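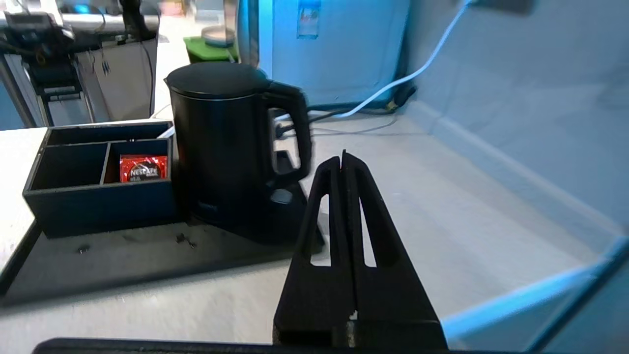

The Last Sachet

By Ildikó Mészáros

Every place I have ever worked has had a corner like it, and I have loved nearly all of them. There is a kettle, there is a tray to catch the drips, and there is a little box with compartments that somebody bought in a hopeful mood, meaning to keep it filled forever.

Ours is navy blue, wooden and open at the top, with a taller part at the back and two smaller ones in front. On the day I began writing this, the front left was empty and the front right held one red Nescafé sachet, standing up all by itself. I looked at it for longer than I should admit. You can't take the last one, can you? Well, you can, but then you have to walk back to your desk with it.

When I started at Cabello, a seed catalog office of 15 people, coffee money went into a jam jar, 50 cents a cup, and the jar was always short by Friday. Later, at Clurkach, we had a proper machine with buttons and a man who came in March to service it. The coffee was better there – I'll give them that – but you pressed the button and left, and I never learned the name of the woman across the hall.

A kettle makes you wait. You stand there with your mug while it grumbles and clicks, and whoever walks in has to wait too, so you end up hearing about their sister's new roof or the tomatoes that won't take. I got my best recipe for plum dumplings that way, and half the news of the town.

Black is a forgiving color for a kettle, I find, and a dark tray is forgiving too, right up until the light hits the crumbs. I wipe ours when I remember. Then I fill the box, coffee on the right and tea on the left, and I always slip one extra sachet into my desk drawer for whoever comes in late and finds the box bare again.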